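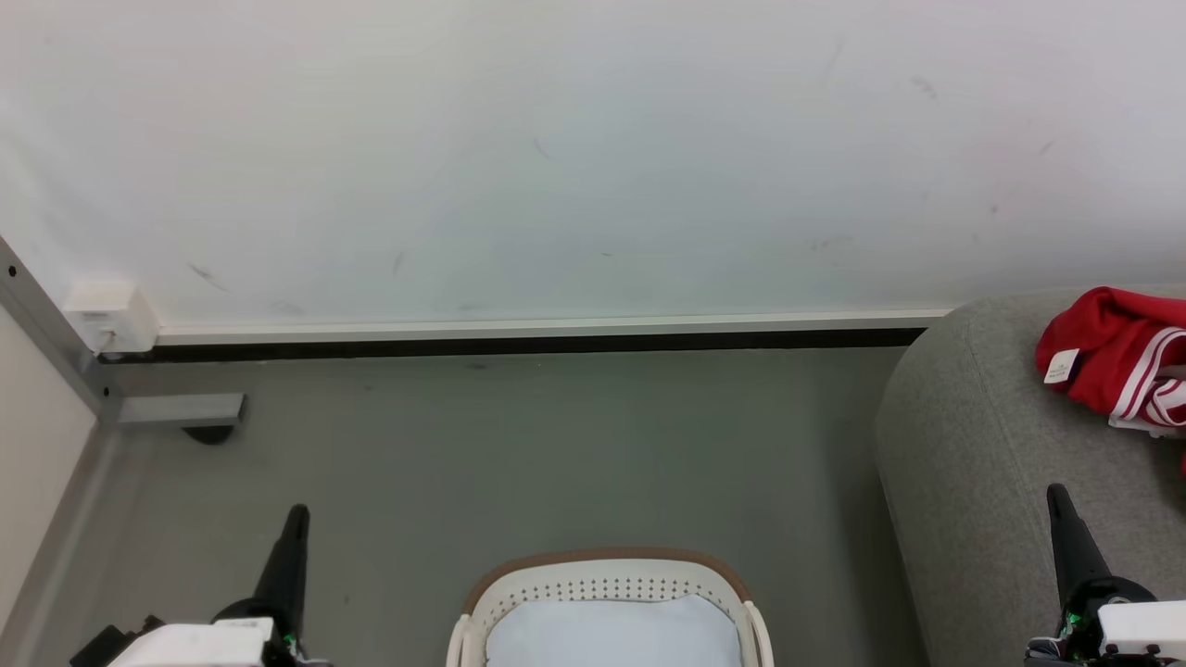 A white wall with a few grey scuffs and streaks on it.

Why do walls get marks on them?

Look at the wall nearest you. Go right up to it, nose nearly touching. Bet it isn't as clean as you thought. Grey smudges, little dark lines, maybe a fingerprint or two. Where do they all come from? And why do some wipe off and some just won't?

Let's find out. Quick one today, kids!

What is paint, anyway?

Paint is mostly three things mixed up. Pigment – that's the colour, a very fine powder. Binder – the sticky stuff that holds the powder together and glues it to the wall. And a liquid, usually water, so you can spread it with a brush or roller. The water goes off into the air. The binder and the pigment stay behind as a thin skin.

Very thin! Thinner than your fingernail, most of the time.

White paint has a white pigment in it called titanium dioxide. Big name. It bounces nearly all the colours of light back at your eyes, all mixed together, and your brain says "white". A dark mark soaks up light instead. So a tiny dark mark on a big white wall really stands out. The same mark on a dark brown wall, you might never spot it.

Rubbing off

Try this. Get a pencil and drag it across paper. The paper is rough (you can't feel it much, but it is) and it scrapes bits off the pencil. The bits stay on the paper. That's writing!

A scuff is the same sort of thing. A shoe or a chair leg or a school bag bumps along the wall. Rubbing makes friction, and friction pulls tiny bits off the softer thing. Black rubber from a shoe is pretty soft. So the wall ends up with a bit of shoe on it. You have basically drawn on the wall with your foot. Tell mum it was science.

Scratches are different. In a scratch something hard has dug in and taken paint away. Nothing to wipe off, becuase there's a tiny ditch there. You need new paint for that.

Shiny or not shiny?

Paint can be gloss (shiny) or matt (not shiny). Gloss paint dries very smooth. Light hits it and bounces off in one direction, like a ball off a flat floor. Matt paint is bumpy if you look at it under a microscope, so the light bounces off every which way.

Those bumps are handy. They hide dents. But dirt gets stuck down between them, and if you scrub hard you flatten the bumps and get a shiny patch where the mark used to be. Lots of kitchens have shinier paint for this reason – easier to wipe down.

Fingers

Your skin makes a bit of oil all the time. Keeps it soft. Touch the wall and some oil stays there, then dust floats along and sticks to the oil. Do that every day by the light switch and you get a grey patch. Trinidad Arancibia paints houses in Ploltwood and she told us she can find the light switch in any house by looking for the smudge first. Stairs are bad too, she said, all those hands going up and down.

What's that strip at the bottom?

The long strip where the wall meets the floor is called a skirting board. Some people say baseboard. It covers the gap down there and it takes the bumps from vacuum cleaners and feet, so the wall doesnt have to.

Test it yourself

You need:
A scrap of cardboard with white paint on it, properly dry
An old shoe with a rubber sole
2 soft cloths
A bowl of warm water and one drop of dish soap

Ask a grown-up first. And use the cardboard – not the actual wall please!!

Rub the shoe on the card till you get some marks. Wipe one mark with a dry cloth. Wipe another one with the soapy cloth, gently, little circles. Which one came off best? Now press your thumb on a clean bit and try that too. Write down what you saw and what colour the cloth went.

Words to know

Pigment: the powder that gives paint its colour
Binder: the part that makes paint stick
Friction: the force when things rub together
Matt: not shiny

Next time: why does toast go brown? Dardo Mansilla is doing that one, out on Friday.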